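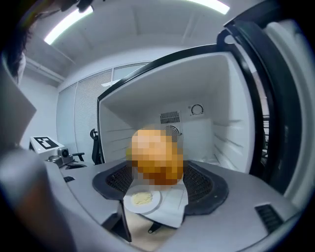 # otlow-dedications

Hi! I got tired of flipping between three notebooks whenever I wanted to know which Roman temple was dedicated on which day, so I typed the whole lot into one CSV. It has 1,773 rows covering 146 deities (Venus and Jupiter hog a lot of them, sorry).

## What's in a row

- `deity`, with any epithet in its own column
- `day`, in the Roman style and ours
- `source`, by author and passage
- `doubt`, 0 to 8, my own gut feeling

## Known gaps

January is a mess. I merged the Stitthorpe and Karaca lists late one night and a few festivals got doubled up. Use the `fesar` branch if you need that month clean.

Years BC are stored as negative numbers, with no year zero, so watch your subtraction!

Last update: October 5, 2022. Corrections are very welcome, just open an issue and tell me the row number.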